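**Progress report to the Dimis Fund: upkeep of the Sudlow humanoid**
Reporting period ending 21st September

The award covers keeping one humanoid in working order for the bedside practice work at Sudlow. Most of this period went on the arms: cable routing, the wrist joints and the fabric sleeves. The work is on plan apart from one late part.

Arms and hands during the current round of checks:
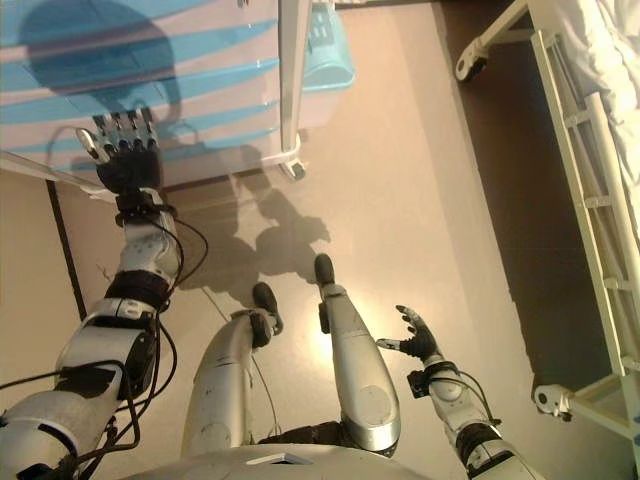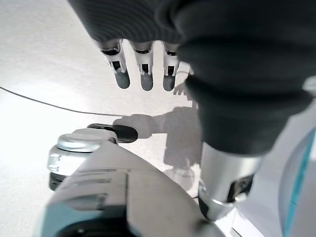
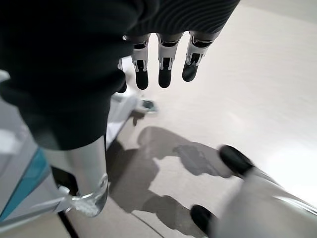

**Cable routing**

The external cables on both arms were rerouted in August. Under the old layout they were tied down at too many points, and the left elbow pulled on the bundle whenever the arm went above shoulder height. We now leave a free loop between elbow and wrist and fix the bundle with bands on the forearm. The left arm has done 43 hours on the new routing with no dropouts in the hand signal. The right arm was changed later and has fewer hours on it.

The free loop can catch on furniture. We had one snag on a bed rail at low speed. The arm stopped on its torque limit and the connector had to be reseated. The loop has been shortened slightly and we have added a check of it to the start-of-shift list.

**Wrist joints**

Both wrists were opened, cleaned and regreased. The left one had developed play and was reshimmed. The right one was within limits and went back together as it was. We plan to open them again after 650 hours of running, or sooner if the position error drifts. Zuvov supplied the shims and a spare encoder, which is still in its box.

**Sleeves**

The knit sleeves keep grease and dust away from the joints, but they slide down and bunch at the wrist. When that happens the fabric can reach the base of the fingers. We tried a tighter cuff and it rode up instead. The present fix is simple: the operator pulls the sleeve back and checks finger clearance before each run. A longer-term fix depends on Magalhães, who are sewing a version with a grip strip inside the cuff. Two samples were promised for this period and have not arrived. This is the late part mentioned at the start.

**Hand calibration**

Fingers and thumbs are calibrated once a week, open and closed, with the arms held away from the body. The routine used to take nearly an hour for the pair. It now takes 52 minutes, mostly because the thumb steps were put in a better order. The left thumb needed a new zero offset twice in August and has held since then. We are logging it separately in case the tendon is stretching.

**Work area**

The maintenance checks are still done in the practice room, next to the bed and the drawers. It saves moving the machine, but floor space is tight - a full arm sweep can't be run without shifting something. We would like to mark out a fixed zone and keep loose cables out of it. There is no cost to the award for this.

**Spending**

Parts and consumables are under the planned figure. The shims cost less than quoted, and the sleeve order will not be billed until delivery. No change to the total is requested.

**Next period**

- Fit and test the Magalhães sleeves when they come
- Bring the right arm up to the same hours as the left on the new routing
- Decide on the left thumb: keep adjusting, or replace the tendon
- Update the maintenance sheet and send a copy to Dimis with the next report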